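4.2 Cell setup and upkeep

All trials ran in the Grendov kitchen, a simulated cell with one white arm working over a marble-topped island. We set the base pose by hand and then left it alone. Earlier work on the Korkness arm model reports that calibration holds across resets; we were not convinced, and checked it every 20 episodes.

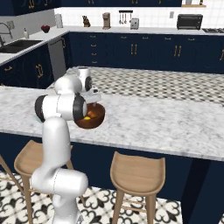 Figure 2. Simulated kitchen cell: the gripper at the rim of the fruit bowl.

The check itself is crude. The arm is sent to a stored joint pose near the bowl, and the gripper position is compared with the one logged at setup. An error above 2 mm meant a full reload of the cell. That happened 2 times, both after we changed the solver step, so the fault may lie with us and not with the arm model. We cannot rule out smaller drift that stays under the limit.

A simulated joint does not wear, and it is tempting to call such a cell free of upkeep. We doubt this. The Hamel controller settings had to be retuned in June, after a physics update, and the old grasp scores could not be reproduced — a problem the Stornemen benchmark does not mention. Scores from before and after the update are therefore reported separately in Section 5.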